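Category: Grains & Flours > Gluten-Free Pantry

Buckwheat Flour

Buckwheat flour is a gluten-free flour milled from the seeds of a plant that, in spite of the name, has nothing to do with wheat. It's a cousin of rhubarb and sorrel! I've kept a jar of it next to my stove for years, and I'd give up my rice flour before I gave that up.

The flavor is earthy and a little bitter, and the darker the flour, the stronger it gets. Dark flour has bits of hull ground into it — those are the black specks — while the light kind is milled from hulled seeds and tastes much milder.

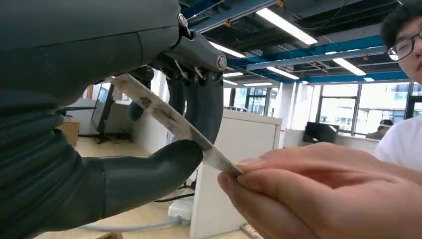 I buy the light kind for pancakes (the Tadden one is my favorite, very fine) and save the dark for crackers, where a bit of bitterness is welcome.

Cooking with it

For a basic crepe batter I use 200 grams of flour, two eggs, a pinch of salt and enough water to make it run off the spoon like cream. Then it sits in the fridge overnight. You can skip the rest, but the crepes tear more easily and I always end up eating the scraps standing at the counter.

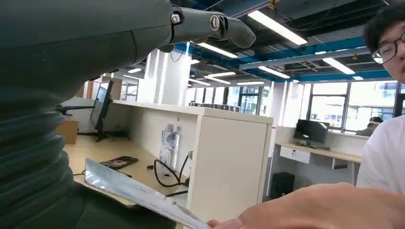 Buying and storing

Check the label for a gluten-free claim, as buckwheat is often grown or milled near wheat. Some soba noodles have wheat flour mixed in too, so read those packages just as closely. The flour goes stale fairly fast once it's opened.

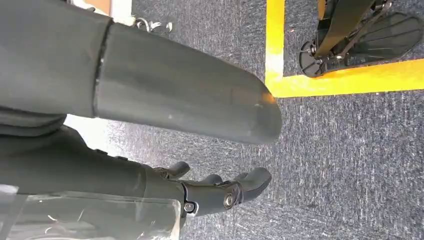
Mine lives in the freezer from March until the kitchen cools down again, in a jar with a tight lid — it scoops fine straight from the cold.

Related entries
Sorghum Flour
Teff
Kasha and Whole Groats
Tapioca Starch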